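When I rang Nayeli Ñahui's bell at nine in the morning she shouted down that the door was open and could I please bring up the crate by the mailboxes. So I did, and that's how I ended up carrying somebody's tonic water up three flights before we'd even said hello!

Nayeli runs Jiltico, a little grocery delivery outfit that serves the hill streets behind the old market. She packs every order herself, by hand, in shopping baskets, and I've wanted to talk to her ever since my neighbor got a delivery with not one bruised peach in it.

"People think it's about bags," she told me, pouring coffee. "I hate bags. A bag lets everything slide to the bottom and have a fight. A basket has a floor."

She is serious about the floor. Before Jiltico she spent years on the registers at Teltetti, and she says she could tell how a person's kitchen looked from the way they loaded the belt. (I asked her to guess mine. She declined, which I took as an answer.)

So what goes in first? "Bottles. Always bottles, lying down, and then I build around them. If you stand a bottle up in a basket and then walk up 12 steps with it, good luck to you." 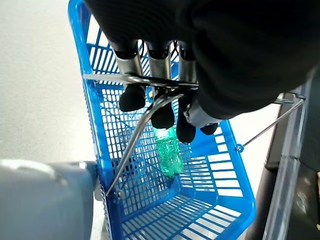
A green bottle lying in the bottom of a blue basket.

I wondered if the open grid was a nuisance, with all those little gaps, but she loves it. "You rinse it in the tub and you shake it – finished. And if a yogurt leaks you know right away, from your shoes."

The baskets go out with the order and come home with the next one, at least in theory. Her first batch came from a supplier called Oshima, and she's had to top it up twice. "One lady keeps her knitting in it. One man has tomatoes growing in his. I went to pick it up and he'd put soil in! What am I going to do, take a man's tomatoes?"

Her brother-in-law, Rigoberto Llanos, does the driving and came in halfway through for a roll and a complaint. Last November they did 656 orders, their busiest month so far, and he says he felt every one of them in his knees. "She packs so nicely that people order more," he said. "It's bad for me."

I asked whether she'd ever go bigger, maybe move into the empty unit on Flaseno Street. She made a face. The rent there is 4000 a month, and she'd have to hire someone to pack.

"And then I'd stand behind them," she said, "telling them to lay the bottles down."

Rigoberto nodded at that for quite a long time, took a second roll, and went to load the van.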